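I get asked every few weeks whether it's worth linking a small business page to a scheduler so one post goes everywhere at once. My short answer is sometimes. The people selling schedulers say always, so keep that in mind when you read their guides, and keep it in mind with mine too – I was paid to set one up for Fotley, a framing shop with 1,529 followers on its main page and a lot fewer everywhere else.

What follows is how I set up cross-posting now, after doing it badly the first time. It works with Skinon, the tool Fotley already had, and most of it carries over to any other scheduler.

## Before you connect anything

Write down which accounts you have and who can log in to each one. Do this on paper if you like. At Fotley the photo account was tied to an old email address that only Hiba Chamoun could open, and she had left in January. Getting it back took longer than the rest of the job.

Then look at where your replies come from. Skip the follower totals. If an account has 600 followers and nobody has written back in a year, sending it more posts is unlikely to wake it up. 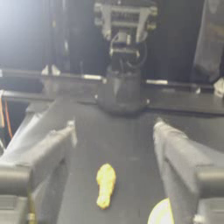
*Small yellow object on a dark gray table.*

## Step 1: Connect one account only

In Skinon, go to Settings, then Channels, then Add Channel. Log in to the social network in the same browser first or the pop-up may hang on a white screen.

You'll see a list of permissions. Read it. The tool needs permission to publish. It will also ask to read your direct messages and your contacts, and both of those can be switched off. Posting still works without them, whatever the yellow warning says.

## Step 2: Send a test post

Keep it plain: one line of text, one photo, one link. Check it on a phone as well as a computer. Look for three things:

- Is the photo cropped in a way you can live with?
- Does the link show a preview or a bare address?
- Did the tool add its own name at the bottom?

The last one is a setting under Branding, and it's on by default.
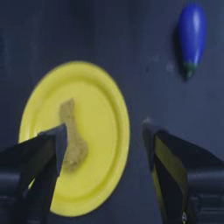 If the preview is wrong, the fault is usually on your website and no amount of reposting will fix it. Clear the preview in the network's own link checker, wait a few minutes and try again with a fresh post. Delete the bad one so you don't leave two up.

## Step 3: Add the second account, with its own text

This is where I part ways with the official guide. It tells you to tick "Same text for all channels." I'd leave that box alone. Tags don't carry over between networks, long posts get chopped, and a line like "see the comments" makes no sense on an account where you never left a comment.

Kha Nghiêm runs the pages for Khúc, a noodle place, and she writes the short version first and pads it out for the longer network. I do it the other way around. Hers is faster.

## Step 4: Set the schedule

Skinon offers a "best time to post" button. I tried it for 18 posts and couldn't see any difference in replies. That's a small test, so try it yourself, but I wouldn't pay for the higher plan to get it.

Pick a time when someone can answer questions. A post that goes out on Sunday night with no one around until morning is a waste of a good question.

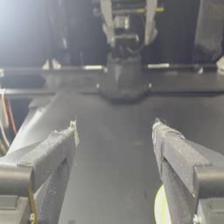
## Step 5: Turn off the loop

If you ever linked two accounts directly, inside the networks themselves, undo that now. Otherwise the scheduler posts to both, the old link posts again, and your followers get everything twice. Tistberg, a client before Fotley, had 68 doubled posts up before a customer complained.

The old link is normally under Apps or Connected Accounts. Remove it on both sides and send one more test post.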